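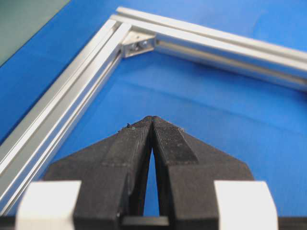
Perfil de aluminio sobre fondo azul.

Taller abierto de Stovirstead: cambios de verano

Nota rápida porque cerramos el boletín hoy y me faltan todavía dos páginas. A partir de junio el taller de bicicletas abre también por la tarde, de 17 a 20 h. Mismo sitio, entrada por el patio. El timbre sigue sin funcionar – golpead fuerte.

Lo que hay que saber:

Ruedas. Toshiko Tanabe repite el curso de radiado. Nueve plazas, quedan dos. Traed vuestra rueda y, si la teneis, llave de radios. Apuntarse en la hoja del mostrador, por correo no que se pierden.

Préstamo. Faltan 13 herramientas del armario grande. Sobre todo llaves Allen y el extractor de bielas Pelow. Mirad en casa, en la furgoneta, donde sea. Se devuelven sin preguntas.

Cámaras viejas. Ya no cogemos más, el cajón está a reventar. Unnur Vigfúsdóttir se lleva las que hay para hacer correas y bolsas, y luego ya veremos.

Cuota. Sigue igual. Los que pagáis en mano, por favor en sobre y con el nombre puesto.

Y la salida a Bisgaard: se mantiene aunque llueva un poco. Ritmo tranquilo, vuelta en tren para quien quiera. Llevad luces, agua y un bocadillo, que el bar de allí está cerado hasta julio.

Dudas, en el mostrador.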